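Progress report to Zendum - desktop disassembly cell, Stockdale workshop

Work this period went mostly into setup and upkeep. Kirsty Pearce re-levelled the slatted table in May and re-taught the approach points over the tower.
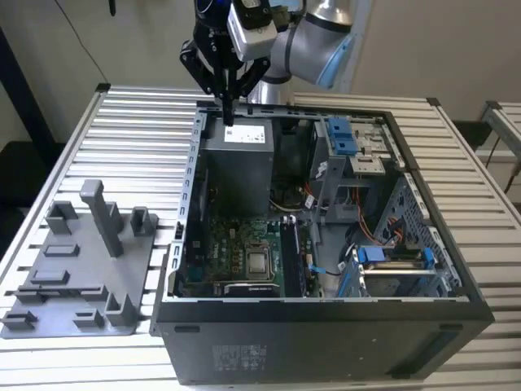 Finger alignment is now checked every Thursday before the first run. Amber Ellwood keeps the log - 53 checks so far, two of which called for an adjustment.
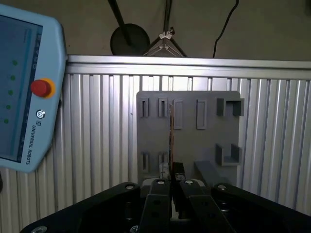
How often are the fingertips replaced?
Every 200 cycles, or sooner if a pad shows wear.

The fixture plate was reprinted by Ginico with deeper slots. Gripper screws are re-torqued whenever the plate is changed.
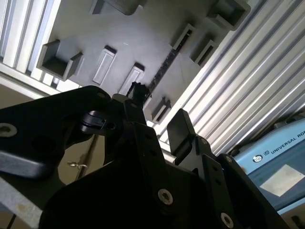
Spare parts cost $105 this period, within budget. The cable clips from Plunovum are still on back order.
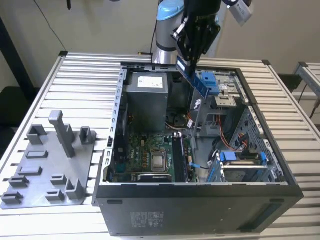
Next period we'll finish the memory module routine and write up the maintenance schedule.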